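Courses > Drawing from Life > Session 2 handout

Reading time: 6 min

We use cookies to remember your preferences. Accept or manage settings.

Session 2: Edges, and why your bowls look like hats

Hi all, and thanks for sticking with me through the long warm-up last time. I know holding a pencil at arm's length feels silly when you're in a room with other people doing the same thing!

This session is all about edges. When I started drawing I thought an edge was a line, so I drew a line around everything, the same weight all the way, and my apples came out like cookie cutters. My first teacher, Agnes Gillies, used to walk past and say "wire" under her breath. It took me most of a winter to work out what she meant (a wire wrapped around the thing, instead of the thing).

So, some words we'll be using. A hard edge is where two values meet and you could cut yourself on it. A soft edge slides from one value to the next, like the side of an egg turning away from the window. A lost edge is one you can't find at all, and you're allowed to leave it out. Please leave it out! Half of you are going to fill it in anyway because you know it's there.

White on white

White things scare people and I don't really see why. You have your whole pencil range to play with, you just use the light end of it. Squint until the details go mushy, pick out the one darkest spot (nearly always underneath, where the object sits on the table) and put that down first. Everything else gets compared to it. If your paper is bright white, tone it first with the side of a soft pencil and a tissue. I like the Mernitz gray pad for this, but any cheap toned paper will do.

Eye level

Now the hats. A round rim seen from above is a fat oval. Drop your head and the oval gets thinner, and when your eye is level with the rim it closes up completely. If the rim is wavy, you get its profile instead, dips and all. Most people draw the fat oval no matter where they're sitting, because their brain has seen the bowl from above 199 times that week. Then they give it a flat base, and there you go, a hat.

Try this at home: put a bowl on the floor and lie down in front of it. Draw it from there. Then kneel and draw it again, then stand. Keep all three on one sheet so you can compare the ovals. Whatever is inside will pop up over the rim as separate little shapes, and you draw only the part that shows.

For next time

Fill one page with the three views, 20 minutes each at most. Bring one white object from your kitchen, nothing with a pattern. Edem Antwi has the spare clip boards if yours went missing. If you want extra reading, the chapter on contour in the blue course reader starts on page 66, and the shading chart is at the back.

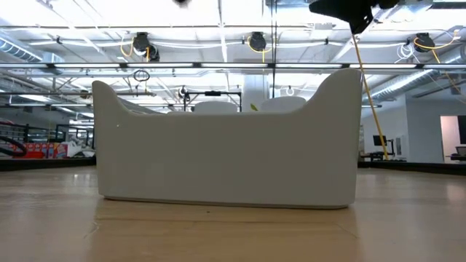

Low eye level: the rim as a profile, with rounded shapes showing behind the dip.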